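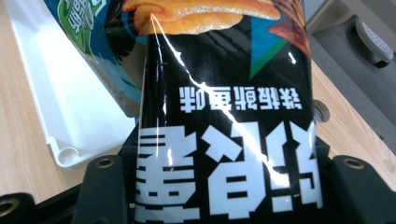

Which name goes in the flavor column when the bag is printed only in Chinese?

Write the flavor exactly as it is printed on the bag, and put the English name in the next column. For 铁板鱿鱼味 we use "teppanyaki squid".

Rantala Snack Shelf, data card

Contents

The set has 1,383 pictures of packaged snacks, with one table row for each picture. The snacks were bought in small shops and sorted on desks and shelves before they went into storage. Most are bags of chips, crackers and puffed snacks. Boxes are also included, but they are fewer.

Columns

picture_id: a running number, without gaps
main_item: the package that the row is about
flavor_printed: the flavor in its original script
flavor_en: our translation
film_color: the main color of the package, in one word
neighbors: other packages or trays near the main item
reader: initials of the person who read the text

Reading the packages

Shiny film is the most difficult part of the work. A crease can put a bright line over a letter, and then two characters look the same. Each label was read by 2 persons. If they did not agree, the cell says "unclear" and we did not guess later. Bags that stand upside down were read after turning the picture on the screen, but the saved picture was not turned.

A package in the background gets its own row only if its flavor can be read. Otherwise it is mentioned under neighbors with its colors.

Known problems

Translations of seafood flavors were not consistent before September. "Grilled squid" and "teppanyaki squid" may mean the same product in the older rows.
The first 1,000 rows have no value for neighbors when the only neighbor is a tray.

Contact

Orvokki Lahtinen keeps the table. Joni Oksanen answers questions about the translations.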